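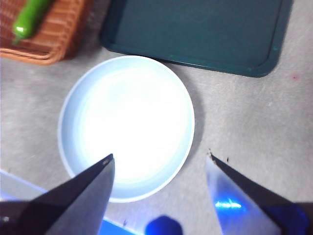 troscombe-suppers

README, last touched Monday, August 23, 2021

Recipe and menu text from the Troscombe supper club, typed up from the handouts and cleaned enough to load. 335 recipes, one row each. Plus a menus file that says which recipes were served together.

Still rough. Read the known problems part before you build anything on it.

What's in the folder

recipes.csv - the main thing, one row per recipe
ingredients.csv - long format, one row per ingredient line, joins on recipe_id
menus.csv - one row per dish per supper
units.csv - lookup for cups, ounces, grams, plus the odd ones
scripts/ - two Python scripts, clean.py and check.py
old/ - previous exports, ignore unless something looks wrong

Columns in recipes.csv

recipe_id - integer, not continuous, gaps are duplicates I took out
title - as printed on the handout, caps fixed
course - starter, main, side, dessert, bread, drink, other
serves - integer. Blank if the handout didn't say
minutes_total - blank more often than I'd like
method - full text, line breaks kept as \n
source - handout, binder, or email
season - loose, see below
notes - anything scribbled in the margin that I could read

Columns in ingredients.csv

recipe_id
line_no
raw - the line exactly as typed, mistakes and all
qty - number, fractions turned into decimals
unit - matches units.csv or blank
item - the food, lower case, singular where it made sense
prep - chopped, grated, etc

If qty and raw disagree, trust raw. The parser chokes on "1 - 2 cloves" and on anything like "a 14 oz can", sometimes takes the 14 as the amount.

Where it comes from

Three batches. Handouts are the sheets given out at the suppers, mostly clean. Binder is older, handwritten, and that's where nearly all the trouble is. Email is recipes people sent in later on, when somebody asked for them after the meal.

Binder pages were scanned and run through Narnico, then fixed by hand. It does ok on print, badly on cursive. "tsp" and "tbsp" got swapped in a bunch of places. I fixed the ones that would ruin dinner (salt, baking soda, chili) and plenty of the others. Not all.

Two sets of dishes came in as themed menus and are tagged in menus.csv. menu_tag = gundogdu is the Turkish night, named for the Gündoğdu bakery that did the bread. menu_tag = falero is the seafood one. Tags are plain ASCII so the g and u lose their marks, the display name in menu_title keeps them. If you see Gündoğdu come out as garbage your editor is not opening the file as UTF-8. Excel does this. Import through the data menu, don't double click.

Season

Guessed from the date of the supper where there was one. So a stew served in April is down as spring, even though its clearly a winter dish. Don't use this column for anything serious.

Known problems

- 13 recipes have no method at all, just ingredients. Kept them in, method is blank, notes says "no method"
- 8 recipes say "see over" and the other side was never scanned. Working on it
- flour is just flour. Handouts almost never say all-purpose or bread
- oven temps are mostly F, a few in C with no letter after. Anything under 240 check twice
- "1 can" with no size. Left as is, unit = can
- serves is often the number for the whole supper, not a household. 12 is the usual one. Scale down
- some dessert rows are marked other, the lemon things mainly. Fix pending
- lentil soup is in there more than once. Different recipes, I checked, same title

Allergens

No allergen column. There was one in an earlier version and I pulled it - it was filled in by keyword match and missed things like Worcestershire sauce and tahini. Please don't rebuild it the same way and put it in front of people who have to rely on it.

Running the scripts

Python 3.8 or newer, pandas, nothing else.

python scripts/clean.py
python scripts/check.py

clean.py writes over the csv files in place, so copy them first. check.py prints rows with a missing unit, ingredients with no parent recipe, and recipe_ids used twice. Should end with "0 orphans". If it doesnt, you probably have an old ingredients.csv.

Using it

Fine for cooking, teaching, messing around with text parsing. Not for resale as a cookbook, the people who sent recipes in by email weren't asked about that. Some of the handout ones were copied out of magazines to begin with and I have no idea which.

Names and phone numbers were taken out of method and notes. If you find one I missed, open an issue with the recipe_id and leave the name out of it.

To do

- second pass on binder tsp/tbsp
- the see over pages
- split bread into yeast and not
- better minutes_total, maybe separate out resting time
- menus.csv has no drinks before the Falero night, need the older sheets

Changes

v0.4 - menus.csv added, tags for the two themed nights
v0.3 - allergen column removed, ids frozen from this point
v0.2 - ingredients split out to own file
v0.1 - first dump, don't use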